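Back again with the gallery I promised everyone from the robotics club! I'm Theda Fröhlich, I run the practical evenings at Lostdale with Mahnaz Kazemi, and I'm terrible at putting pictures online. July was our busiest month so far and my phone is full, so I'm adding to this page bit by bit as people send me their own shots.

For anybody who hasn't been down to see us: we're a student club, 14 members at the moment, and this term's project is called Zotlow. Two arms have to share one table and sort things into baskets without getting in each other's way. It sounds like an afternoon's work and it has eaten most of our summer. Half the group does the driving, the other half writes the scripts that are supposed to copy the driving, and then we all argue over pizza about whose fault it was.

Captions are mine, complaints about the captions go to Mahnaz.

## The apple table

We argued for ages over what the arms should pick up first. Leokadia Dudek wanted blocks, because blocks are easy and they stack and you can draw a nice straight line around them. I wanted fruit. Fruit is round, it rolls when you bump it, and the stem gives you a top and a bottom to talk about. I won that one (I brought snacks), so apples it is, and every session sheet since then has had an apple task somewhere on it.

The drill is short. One driver per arm, a third person reading out the moves and a fourth writing down what happened. You get 20 tries and then you swap seats, even if you're on a roll. Nikola Duda always claims to be on a roll.

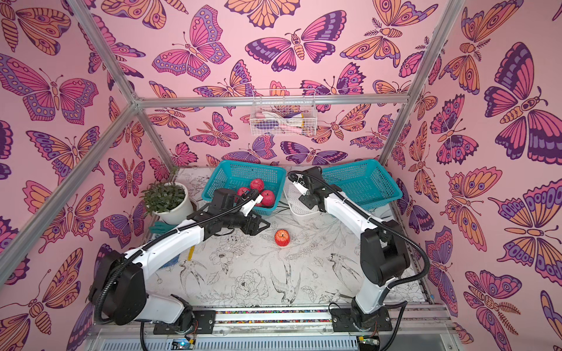
### Apples and baskets, both arms working

Left arm is in at the front of the teal basket with the apples, right arm is reaching down by the little white one. I love how close together they get back there! The apple sitting out on its own in the open is the kind I like to give new drivers, with plenty of room around it and the stem pointing up. And yes, the butterfly walls are staying. We had a vote and it wasn't close.

## Notes from the drivers

I asked everybody to send me a line or two to go with the gallery. Some of you sent me four pages, so I've trimmed.

**Nikola, left arm:** "The single apple is a gift. The bunched-up ones are where you lose your points, you go for one and your fingers push its neighbor. I've started coming in much slower for the last bit and it feels silly but my sheet looks way better."

**Hanna Jabłońska, right arm:** "Please can we agree on what to call the baskets. I had someone yelling 'the other one' at me for a whole turn and there's more than one other one."

Fair point from Hanna - so from now on it's *left teal*, *right teal* and *little white*, and callers who say "that one" owe the group a bag of chips.

**Leokadia, caller:** "I still think blocks."

**Mahnaz, scripts:** "If you drive, please finish the move. Don't stop when you feel it's good enough, let go, back the arm off and only then call it done. The script learns your bad habits faster than your good ones."

I'm guilty of that last one myself. I get excited when an apple goes where I want it and I take my hands off the controls way too early, and then Mahnaz gives me the look.

## What's next

The big thing coming up is the Platarer meet, where we get one table, 2 arms and a task we won't see until we walk in. Last time it was sorting socks and we came almost last, so please don't anyone get too comfortable with fruit. I want us practicing soft stuff too, cloths and gloves and whatever you can dig out of a drawer at home.

We're also hoping the Bielecka students can come over for a joint evening before then. They've got 24 people on their list, so we'd have to run it in shifts and I'd need a couple of you to come in early and help me set up. Doors at 5 p.m. if you're up for that.

If you've got more pictures, send them to me with your name and which arm you were driving. Blurry is fine! I'd much sooner have a blurry one with a good story than nothing at all, and I'll put the next batch up as soon as I've found the cable for Hanna's camera, which I definitely had on my desk a minute ago.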